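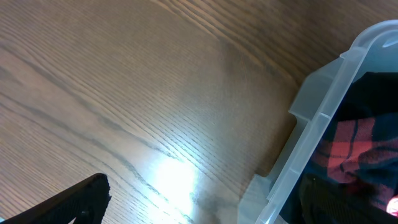
A Season in the Fondville Bottoms

I took the wetland tech job in June because a friend dared me to, and because I'd spent two years behind a desk looking at other people's maps of ducks. Fondville gave me a truck, a key ring and 385 acres of mud. I loved it right away!

Most of the work is water. You pull boards out of a control structure, you wait, you look at what comes up (millet, if you're lucky, and cocklebur if you're me) and then you put the boards back. My first unit drained so fast I was sure I'd broken it.

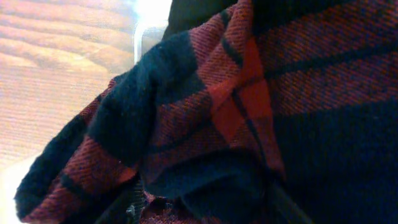
Burn days are a whole different animal. We'd meet at the Ladimis levee before sunup and go over the wind, then the wind again. Forget nylon anywhere near a drip torch. Under the fire gear I stuck with cotton, and off the line I lived in flannel, the maroon and black plaid kind with that fuzzy nap that grabs every beggar's-tick in the county. I still pick seeds out of my cuffs.

The trees are slower. The Aaltonen tract got 900 oak seedlings the winter before I showed up, and the deer had already found them. We put tubes on what was left and I mowed between the rows until my teeth rattled. Would I go back? I've already sent in the form.
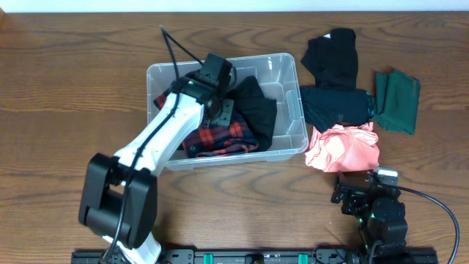
Flannel, the off-duty uniform.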